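3.2 Small chargers and their boxes

Among the objects that people in our study put away in the home, the phone charger had a special position. It is small, it is used almost every day, and very few households had a fixed place for it. In the interviews in Inskip and Tovholm, participants spoke about chargers more often than about any other electrical thing, although our interview guide did not ask about them. For this reason we treat them in a section of their own.

The material for this section comes from 20 homes, which were visited first in April and then a second time in the winter. At each visit the participant was asked to open the drawer or the box where "small electric things" were kept, and to tell us what was inside and why it was kept. The field notes were coded by two of the authors with the scheme of section 2.4. In total 787 items were entered in the list. We counted a power adapter and its cable as separate items when they were stored apart, even if the participant said that they belonged together. This decision has an effect on the totals, and we come back to it in section 5.

The first result is about the original packaging. Many participants kept the box in which the device was sold, but the adapter was seldom returned to it after the first use. The box stayed on a shelf, often with the paper manual inside, and the adapter moved between the kitchen, the bedroom and the bag. One participant in Tovholm explained it in this way: "The box is for the day when I sell the phone. The charger is for today." Gourlay made a similar remark in his pilot notes, where he calls the box a "promise" and the adapter a "tool". We find these words useful, but we do not use them as codes, as it was difficult to apply them to items such as headphones.

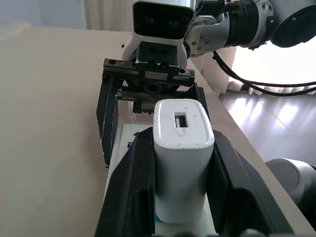 Figure 4. White power adapter with a single USB port in its top face; a white box lies beneath it.

The second result is about how people recognize an adapter. Most adapters in the drawers were white or black and had almost the same shape, and the text that tells the output is printed very small. Participants therefore used other signs. Some looked at the number and the kind of ports. Others looked at wear, such as scuffs on the surface, and said that the more worn one was "the good one", as it had been in use for a long time and still worked. A third group put a sticker or a mark of nail polish on the adapter. In Inskip this was common in homes with teenagers, where the same adapter could be claimed by more than one person.

Hepburn and Laing coded these signs independently and disagreed mainly on the case of wear. When a participant turned an adapter in the hand and then said "this is mine", it was not always clear if the scuffs had been the reason. After discussion we accepted wear as a sign only when the participant named it in words. The number of such cases became smaller by this rule, but we consider the remaining ones more reliable.

The third result concerns the moment of putting away. In the diary part of the study, participants wrote down where they left the charger at the end of the day. The most frequent answer was that it stayed in the wall outlet. When it was removed, it was usually laid on top of something flat that was already there, for example a book, a box or a folded towel, and it was put inside a container much less often. Participants did not describe this as untidy. For them, an adapter on top of a box was "almost put away", and several of them used the same expression for keys and for glasses. Bouvier has proposed the term "resting place" for such surfaces, in contrast to the storage place, and we follow him in the rest of this paper.

Between the two visits, the resting places changed less than we expected. The storage places, on the other hand, were often reorganized, and in some homes the drawer from the first visit was now used for batteries or for medicine. Menzies suggests that a resting place is stable because it depends on the outlet, and the outlet cannot be moved. Our data are in agreement with this explanation, but they cannot prove it, as we did not record the position of the outlets at the first visit.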